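Flour

Flour is a powder made by grinding grains, beans, nuts, seeds or roots, and few foods have traveled so far or turned into so many different things! Wheat flour is the best known kind, but rice, corn, rye, buckwheat, chickpea and cassava flours all have long and lively histories of their own.

A wheat kernel has three parts: the bran on the outside, the germ, and the starchy endosperm that fills most of the inside. White flour is ground from the endosperm alone. Whole wheat flour keeps all three, giving it a darker color, a nuttier taste and a shorter shelf life (the oils in the germ go stale with time).
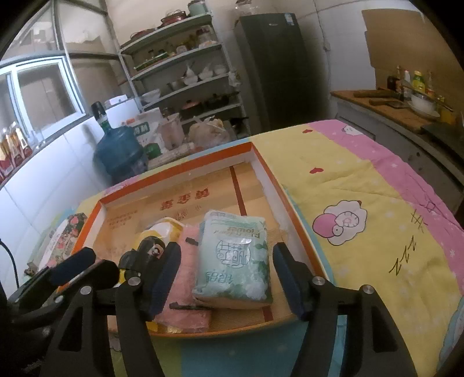 Protein is what makes one wheat flour behave so differently from another. Mixed with water, two of the proteins join up into gluten, a stretchy web that traps gas and lets bread rise. Bread flour has plenty of it, while cake flour has much less and gives a soft, tender crumb. Dumpling wrappers, hand-pulled noodles and steamed buns each call for their own balance, and cooks can be wonderfully fussy about it.

Milling has a rich local side too. The stone mill at Sterkach, built in 1790, ground rye and wheat for 21 villages along the river, and its millers dressed the stones by hand – a slow job done with a steel pick. The Quezada mill came later and used steel rollers, which peel the kernel open in stages and sift it between passes. Its old ledger lists 892 sacks for a single November.

Flour keeps best in a closed container in a cool, dry cupboard. Whole grain kinds last longer in the freezer.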